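Search this site
Home | News | Our School | Maths | Parents | Contact

PRESS RELEASE
17 January 2021

Durkthorpe Primary gets counting with a new maths scheme

I'm Yurani Ospina and I look after maths at Durkthorpe Primary, so it falls to me to write this one – and I'm very glad to, as I've been going on about it in the staffroom for ages!

From this term every class, Reception right up to Year 6, will be using Laltari for its daily maths. Each lesson lasts 40 minutes and starts with a quick warm-up on number facts, then a problem the children talk through with a partner before anyone picks up a pencil. We tried it with Year 3 and Year 4 in September and the chatter was lovely to hear (noisy, I'll admit, but all of it about fractions). 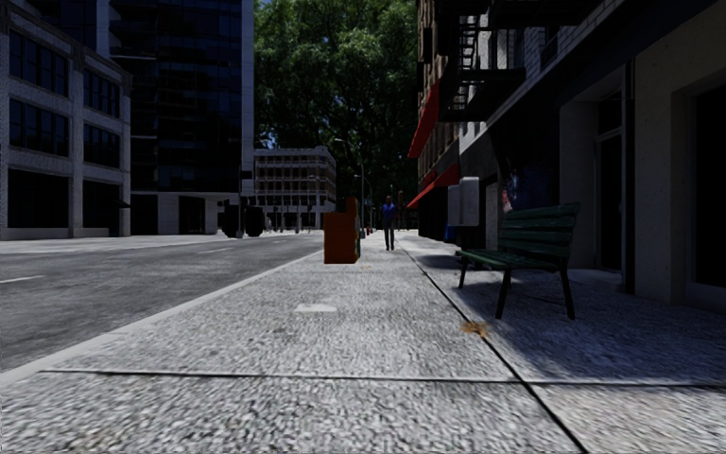 We're spending £900 on the practical bits and pieces, mostly counters, place value cards and fraction strips. Older children will use them too. I know some Year 6s think cubes are for the little ones, but I still reach for them myself when I'm explaining ratio.

Times tables carry on as before, with a short practice each morning. Children in Year 4 will bring home a card showing the tables they're working on, and five minutes in the car or over tea is plenty.

My brother Ulises Ospina, who teaches at Basby Juniors, has been using the same lessons for a while and has let me pinch his planning notes. He reckons the partner talk is the best part. I'm more taken with the reasoning questions at the end, where children have to explain why an answer must be wrong.

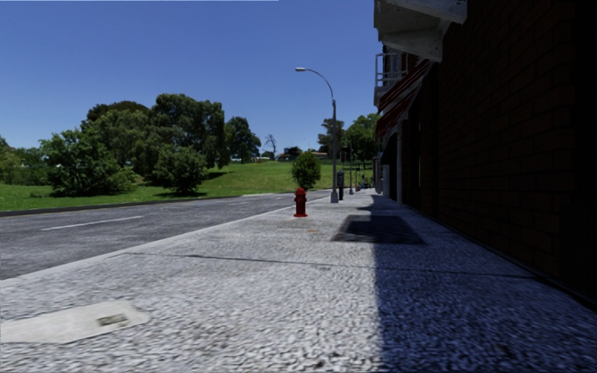
A sunny stretch of pavement beside a brick building.

For parents and carers who'd like to know how we teach written methods these days, I've put together 13 short guides, one for each method, from column addition to long division. They're on the Maths page, and paper copies can be had from the office. Children learning at home will find their lessons in the usual class folders, and teachers will ring families who are stuck.

Questions about the scheme can come straight to me through the school office, marked "Maths".

Ends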